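Ticket 3314 : l'étiqueteuse du stock imprime des codes illisibles
Site : Drurdale
Ouvert par : Tatu Minja
Suivi : Rafia Kazmi

1. Symptôme
Depuis la mise à jour du pilote Ulmont, les étiquettes sortent avec un code-barres tronqué à droite. La douchette renvoie l'erreur 9. Les étiquettes d'origine des fournisseurs passent sans erreur.

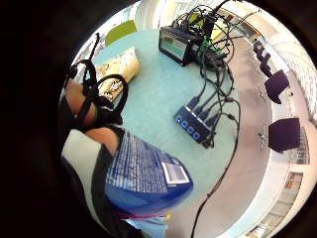

2. Vérifications
Tête nettoyée, rouleau remplacé, câble USB changé : aucun effet. Même défaut depuis le poste de Hamisi Kashindye. Page de test interne correcte, donc matériel hors de cause. Largeur déclarée dans le pilote : 4 mm de moins que le support.

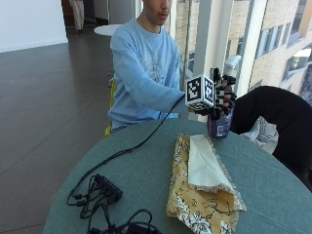 3. Correction
Largeur rétablie, cache du spouleur vidé, modèle Endby réimporté. Lecture conforme sur le lot 3202. Reste à faire : bloquer la mise à jour automatique du pilote. Attribué à Upendo Mugo.

Statut : en attente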